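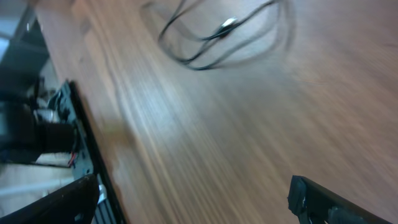
Wood grain

Wood grain is the pattern you get from the way the fibres in a tree have grown, and it's one of those terms that people in the trade use for three or four different things without blinking. I've been turning and joining wood for 29 years and I still have to ask people which one they mean! Mostly it's the direction of the fibres. Sometimes it's the figure (the pretty bit), and sometimes it's the texture, coarse or fine.

Where the pattern comes from

A tree in a cool climate puts on a ring each year. The spring part grows quickly and is usually paler and softer, and the summer part is slower, darker and denser. Cut along the trunk and those rings turn into stripes or arches, depending on where your saw went through.

Types of cut

Plain sawn boards are sliced straight through the log. You get the big arches, sometimes called cathedrals, and very little waste, but the boards do like to cup. Quarter sawn boards come off with the rings standing more or less upright, so the stripes are straight and the board stays flatter. Oak cut this way shows silvery flecks as well, and I'm daft about them. Rift sawn sits between the two, and I rarely pay for it.

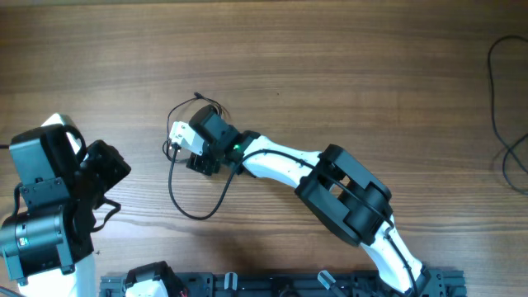
Straight grain is the easiest to plane, as long as you go with the fibres and not into them. Stroke the board like a cat and you'll feel which way it wants to go. Teresa Mac Mathúna, who taught me, made us do this with our eyes shut for the whole of September — I thought she was having us on, but I do it still.

Interlocked grain is the awkward one. The fibres spiral one way for a few years, then the other, so whichever way you plane, something tears. Sapele is well known for it. A sharp blade and a very light cut help, and after that it's the scraper.

Grain and strength

Wood is far stronger along the fibres than across them. Chair legs with the grain running out at the side tend to snap there, and I've mended plenty (Jarlath Flanagan brought me the same stool twice). Boards also swell and shrink mostly across their width, so leave a wide top room to move on its fixings.

See also: figure, knots, medullary rays, veneer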